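Forum > Small Repairs > Battery compartments, screws and other sorrows

nillico_nat
2023-01-14
I have a drawer of dead remotes and handsets that my family calls the morgue. Before I throw any out I want to open the battery end and see what's wrong. Started laying out tools. Is one small screwdriver enough, or do I need the 27-piece kit everyone keeps selling me?

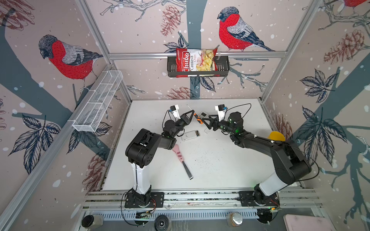
Orange-and-black screwdriver in the middle, pink handle down front.

Flornod
One screwdriver is plenty. I own a 23-piece set and have used two of them, one to open paint.

nabila_m
Disagree. The wrong tip chews up a tiny screw in a second, and then you own a remote that will never open again. Also, is that pink thing a spatula? Keep it away from the casing. And wipe the table, those crumbs will end up inside something.

nillico_nat
It's long, it's flat, it's pink with spots. I was going to pry with it. The crumbs are mine and I stand by them.

Flornod
Pry with a guitar pick. Metal leaves dents – ask my thermostat.

nabila_m
Before you pry anything, look for a wire. If there's a thin one coming out of the end, don't tug on it to see what happens. I did that in September and got to learn soldering. 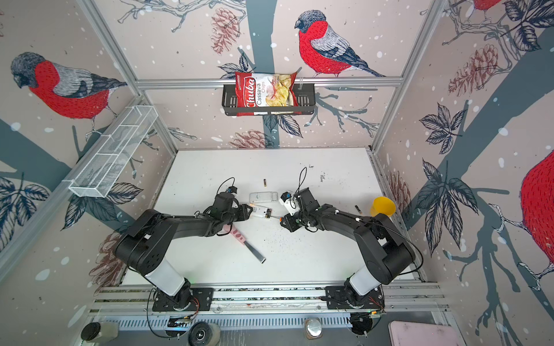
Then try a fresh AA before you blame the electronics. Half of my own morgue came back to life that way, and I'd been dragging it from apartment to apartment for 20 years.

Flornod
Half? Mine was one, and it went to a TV I no longer have.

nillico_nat
Fine, batteries first. The pink thing is going back in the kitchen.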